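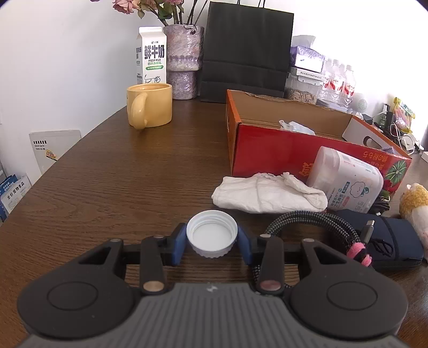 Hand-held gripper with a bottle cap between the finger pads, milk carton and mug farther back.

02/07/2026
By the Ilance Workbench desk
Print this page | E-mail this page

Review: the Corrigan Handling Practice Guide, second edition

I have a soft spot for rule books, I admit it, and I had been looking forward to this one for months! Corrigan's guide is a slim spiral-bound thing, 97 pages, meant for people who record everyday tasks with hand-held grippers at an ordinary table, and I've been working through it on and off since it landed on my desk.

The best part by far is chapter 4, on small round objects. Bottle caps get a whole page to themselves (hooray). The guide asks you to note which way up the cap is held, so "open side up, threads showing" goes in the log, and to keep both finger pads on the outer ridges with nothing poking into the opening. It's simple stuff, but our old Vurnby checklist only ever said "grip securely," and you can imagine how many different ways people read that.

I also like how relaxed it is about clutter. A mug, a carton of milk, a vase of dried roses, a box of tissues, all of that may stay on the table as long as it's listed. Charging cables are treated more strictly: coil them or move them out of reach of the tool before you start, and I'd agree with that, having snagged a few myself.

Now for the grumbles. The section on naming files runs to 17 pages and could have been three. The Gikari log sheets in the back are handy, but the boxes are tiny, and if you're planning on 1,000 recordings you'll want to draw up your own. There's no index either, so I've stuck tabs all down the side of mine.

Still, I'd happily buy it again, and the spiral binding lies flat next to your work, bless it.

Contact us | Copyright 2026 Ilance | Back to top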